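Bring Back the Short Menu
Sunday, April 15, 2018

Quick one today, I'm on shift at four.

Went to Shezi for lunch Friday. Used to be a counter with 6 things on the board. You knew all of them. The peanut stew, the fish, the greens plate, couple of sandwiches, pie if there was pie. Now? A laminated book. I counted 200 items, I really did, sat there with a pen while Cecilia Aryee waited for me to order so she could eat. Tacos. Pad thai. A section called Bowls. Four kinds of fries before you even get to the sides.

And the stew was worse. Of course it was. You can't have 200 things going and still have somebody watching the stew.

I know the argument. Noel Rivera, who ran the line at Herkine until last August, gave it to me over the phone. One picky kid in a party of five and you lose the whole table. So you add chicken fingers. Then somebody's aunt wants a salad. Fair enough. But he also told me what was in his walk-in by the end, and half of it was stuff that sold twice a week. That's money going in the dumpster, and then the prices go up and we all complain about teh prices.

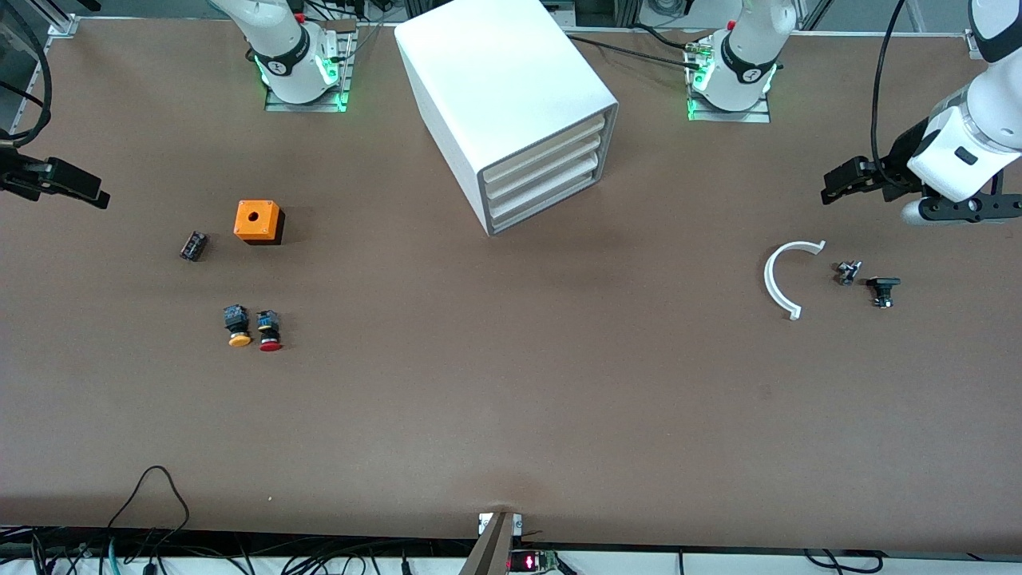
Two robot arms at work over a table of small parts.

Breakfast places still get it, mostly. Consuelo Condori's window does eggs, beans, one kind of hot cake. Line down the block. Out by ten thirty, closed, go home. No one in that line is asking where the pad thai is.

Also, can we talk about "market price" on a grilled cheese? Saw that at Clotora. What market.

Yes, some big menus are good. The old diners, sure. But look close and it's the same eight or nine ingredients moved around a flat top. A short menu wearing a long coat. What bugs me is the other kind, where the freezer does the cooking and your paying dinner money for it.

So, my ask. Owners, cut it in half. Start with whatever you wouldn't eat yourself. Put the stew back on top where people can find it. If I lose the Bowls section I promise to get over it.

Araba Atinga already wrote in to say she likes the Bowls. Fine. Keep one bowl.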